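Households wanted: home build trials of a marble run system

Draslow designs and makes marble runs for children aged six and over. We are looking for households to take part in home build trials of our next range, working title Flomville. The trials will start in November and each household will take part for four weeks.

What is being tested

Flomville is a modular marble run made of clip-together track, towers and junction pieces. The trials cover the instruction booklet, the fit of the parts and how long the set holds a child's attention after the first build. They do not cover packaging or price. Two sets are in the trial: a starter set of 100 parts and a large set of 963 parts. You can't choose between them. Large sets go to households with at least one child aged nine or over and enough floor space to leave a model standing between sessions.

All the sets come from a pre-production run. Some parts will be in a different colour from the one shown in the booklet. This is known and does not need to be reported. A part that is cracked, has a sharp edge or won't clip to its neighbour should be reported the same day, and the child should stop using it.

Who can apply

– Households within travelling distance of Prinstead, as sets are collected from and returned to our workshop by hand.
– At least one child aged six to twelve who will be the main builder. Brothers, sisters and friends may join in, but the build log is kept for the main builder only.
– One adult who can be in the room for every session, and who will fill in the log.
– No child under three in the home. The marbles are a choking hazard and we make no exceptions on this point.

We would like to hear from children with no experience of construction toys as well as from keen builders. Children who find printed instructions hard to follow are welcome, and the adult should say so on the form so that we can place them in the right group. Anyone who works for a toy maker or toy shop, or who has tested for us in the past year, can't take part in this round. Those who tested the Gerlach gear sets two years ago may apply.

What you will be asked to do

Week one. The child builds the first model in the booklet. The adult notes the start and finish time of each session, the step reached, and any step where the child went back and took parts off. Please don't help unless the child asks. If you do help, write down the step number and what you did.

Week two. The child builds a second model of their own choice from the booklet and runs marbles through it. The log has a page for marbles that stop or leave the track, with a space for the part number where it happened. Part numbers are moulded on the underside.

Weeks three and four. The set is left out, or put somewhere the child can reach it, with no instructions from us or from you. Note each time it is used and for how long. A blank page is a valid result and you will not be marked down for it.

At the end there is a telephone interview with the adult, lasting half an hour, and a shorter one with the child if the child agrees.

Payment and data

Households receive a voucher once the set and the log are back with us. The amount depends on the set and is given in the offer letter. Lost parts are not charged for, but please record them. Sets can't be kept. Families who complete the trial will be sent a finished Flomville set when the range goes on sale.

Logs are stored under a household number and without the child's name. We don't ask for photographs or film of children, and will delete any that we are sent. You can leave the trial at any point without giving a reason.

How to apply

Ask the Prinstead workshop for the application form and return it by post or by hand. It takes up two sides. The free text box at the end is limited to 1000 characters, and you may leave it empty. The workshop counter is open until 2000 on weekdays for forms and questions. 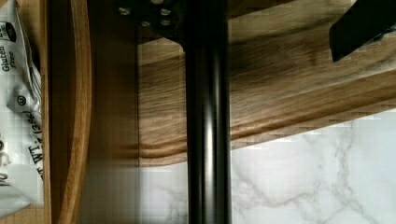

Large sets are returned assembled as far as the second tower, so that we can check the clips for wear, and the adult should allow time for this at the counter. Anything the household has added to the model must be taken off first. The log has a line for outside fixings, and we ask for them to be described by shape, colour and what they are set into: "four round silver bolt heads in a flat black metal plate, next to a smooth black pole" is enough for us to work with, while "some bolts" is not. Thread sizes are not needed. Parts that have been drilled, glued or cut should be returned in the grey bag, with the household number written on the label.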